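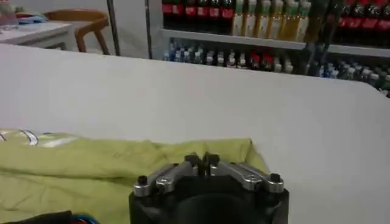
Plustwood alarga recolha de têxteis usados a mais três localidades

Drurndale, 2024-05-09 - A Plustwood, empresa de triagem e reencaminhamento de têxteis domésticos, inicia em julho a recolha de vestuário e panos usados em três novas localidades servidas pelo centro de Drurndale. O alargamento acrescenta 35 pontos de entrega à rede existente e é acompanhado de uma revisão do procedimento de triagem em mesa, em vigor desde o início do mês.

O procedimento revisto aplica-se a peças de tecido macio entregues sem dobragem prévia. Cada peça é estendida sobre a mesa, alisada a partir do centro e verificada nas duas faces. Seguem-se a leitura da etiqueta de composição, quando exista, e o registo da cor dominante e de eventuais estampados. As peças com logótipos ou grafismos impressos passam a constituir uma categoria própria, separada dos tecidos lisos, dado que a tinta de estampagem condiciona o destino do material na fase de desfibragem.

"A maior parte do tempo de mesa é gasta a abrir e alisar o tecido. A classificação propriamente dita é rápida", refere Tyra Forsberg, responsável pelas operações de triagem. "Um pano amarrotado esconde manchas, costuras abertas e parte do estampado. Com a peça fechada, o erro de categoria é frequente."

Nos ensaios internos realizados em Drurndale, a separação dos estampados antes da pesagem reduziu em 20 por cento o número de lotes devolvidos pela unidade de desfibragem. A empresa prevê aplicar o mesmo método no armazém de Ulus até ao final do ano.

O novo regulamento de entrega define ainda as condições de aceitação:

- São aceites vestuário, toalhas, lençóis e panos de cozinha, com ou sem estampado.
- As peças devem ser entregues secas, em saco fechado. Não é exigida dobragem.
- Não são aceites tecidos com resíduos de óleo, solventes ou tinta fresca.
- Botões e fechos podem permanecer na peça. Objetos soltos devem ser retirados dos bolsos.

Os tecidos em bom estado seguem para reutilização através da Tahiri, parceira da Plustwood na distribuição local. Os restantes são encaminhados para desfibragem ou para corte em panos de limpeza industrial - neste último caso, apenas quando a composição seja maioritariamente de algodão.

Segundo Tormod Isaksson, diretor de logística, as rotas de recolha foram redesenhadas para evitar a compactação excessiva dos sacos no transporte. "A carga máxima por contentor foi revista em baixa. Tecido muito comprimido chega à mesa com vincos marcados e demora mais a abrir", indica.

A lista dos pontos de entrega e o texto integral do regulamento estão disponíveis no balcão do centro de Drurndale. Os pedidos de informação da imprensa devem ser dirigidos a Lai-ching Wan, gabinete de comunicação da Plustwood.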